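折布工位的一次误停，和后来查出来的东西

2023年4月3日

上周答应写一下折布工位那次故障，拖到今天。内容比较琐碎，主要给自己留个底，做双臂的同行也许用得上。

我们这个工位是两条机械臂共用一张长台，任务是把布料拎起来、对折、放下。末端是Keltar的两指夹爪，上位调度程序叫Ruditz，是组里自己写的，跑了快半年。布料比硬零件麻烦得多，夹住了也不等于夹牢，薄的容易滑，皱的容易一次夹到两层。所以夹爪每次闭合之后，程序会读一次指间距离，再读一次电机电流，两个都对才往上提。

故障出在第316次循环。左臂夹住布的一角，开始上提，提到一半的时候右臂突然动了。按流程右臂这时候应该停在等待位，等左臂发“到位”信号。它没等，直接往交接点走，两条臂的前臂离得很近。我按了示教器上的急停，右臂停了，左臂没停，又往上走了一小段才停下来。没有撞上，布掉在台面上。

人没事，设备也没事。但这里面有两个问题，后一个比前一个严重得多：

一、右臂为什么提前动。
二、按一个急停，为什么只停一条臂。

先说第二个。两条臂各有一个示教器，各带一个红色急停按钮。我一直以为两个急停是串在一起的，按哪个都全停。翻接线图，图上确实是这么画的。拿万用表去量，实际不是。右臂的急停回路只回到右臂自己的控制柜，没有进公共的安全继电器。左臂后来停下，靠的是Ruditz发现右臂掉线之后发的软件停止。软件停止不能当安全功能用，这一点大家都知道，可是它平时工作得很好，正好把接线的错给盖住了。

去年10月工位搬过一次，线是那时候重接的。验收表上有“急停测试”一栏，打了勾。我去看当时的记录，测的是左臂的急停，左臂那一个是接对了的，按下去两条臂都停。右臂那一个没有单独测。表是我签的字。
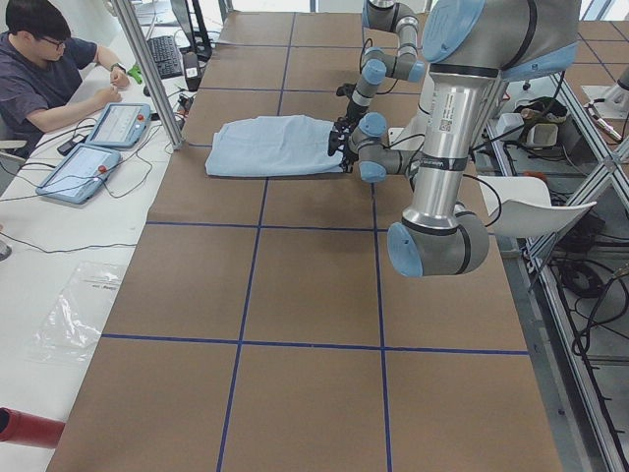 Kwon看完草稿之后回了一段，说我写得还是太轻：急停只测一个就签字，这不叫漏项，这叫没测；而且软件停止应该在测试的时候关掉，否则你根本分不清是哪一层在起作用，建议把这一条写进验收表，单独占一行，由两个人签。

这个意见我接受，表已经改了。现在的做法是先关掉Ruditz的掉线保护，两条臂低速空走，逐个按急停，每按一次都看两个控制柜的安全状态位，再手动复位。外部门锁也照这个办法测。全部做一遍花不了多少时间，以前没做纯粹是懒。

再说第一个问题，右臂提前动。

开始怀疑是通信丢包，抓了一个下午，没抓到。后来把两边的日志按时间对齐，发现右臂收到的“到位”信号是真的，就是左臂发的，只不过发早了。左臂判断到位用两个条件，一个是末端高度，一个是夹爪状态稳定。高度条件那一行，阈值存在配置文件里，正常是写在当前布料的参数下面。那天换了一种皱布，新建了一组参数，高度这一项没填，程序就取了默认值，默认值是零。也就是说左臂刚离开台面，高度条件就算满足，只剩夹爪状态这一个条件在把关。 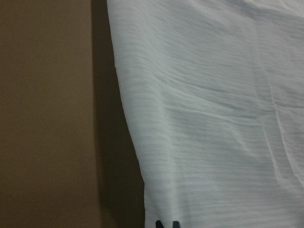 夹爪状态稳定，看的是电流在一段窗口内的波动。以前折的布比较平，提起来的时候会晃，电流跟着抖，要等布挂稳了才会判稳定，时间上恰好和高度到位差不多。皱布有弹性，晃动被布自己吸收掉一部分，电流很快就平了。于是两个条件都过早满足，信号就发出去了。

为什么前面那么多次没出事？日志里看，其实前面也有提前发的，只是提前得不多，右臂从等待位启动有一段延时，刚好错开。第316次夹得比较靠里，电流平得特别快，就没错开。

改动如下：

配置里高度阈值不再有默认值，缺了就报错，不让启动。电流窗口从1000毫秒加到2230毫秒，牺牲一点节拍。右臂收到“到位”之后，自己再读一次左臂的实际位姿，不对就不动。最后一条本来就该有，当初嫌麻烦，想着信号都来了还查什么。

接线也改了，两路急停都进了公共继电器，双通道，图纸和实物对过一遍。安全继电器用的是Clusik的，原来就装着，只是右臂那一路一直空着没接。打开柜门看到两个空端子，上面还套着号码管，心情不太好。

改完之后又连着跑了大约1000次循环，平布和皱布都有，没有再出现提前启动。中间停过2次，都是夹到双层布，程序正常报警退出，和这次的事无关。双层的问题一直没解决干净，靠电流分不出来，靠指间距离勉强能分，布一薄就不行了。准备在指尖上试一下薄的触觉片，线怎么走还没想好，腕部转几圈就容易把线缠住。

还有一件小事。急停按下去以后，夹爪是保持还是松开，我们原来没有明确规定，Keltar这一款断使能后会保持一小会儿然后慢慢松掉。折布无所谓，掉了就掉了。要是哪天这张台子拿去夹别的东西，这里得重新看。已经记在工位说明的第一页。

下一步先把掉线保护的日志单独分出来，它每触发一次都应该有人去看，不能再混在普通告警里滚过去。

阅读 2230　评论 2　分享
联系作者 | 版权所有，转载请注明出处 | 返回顶部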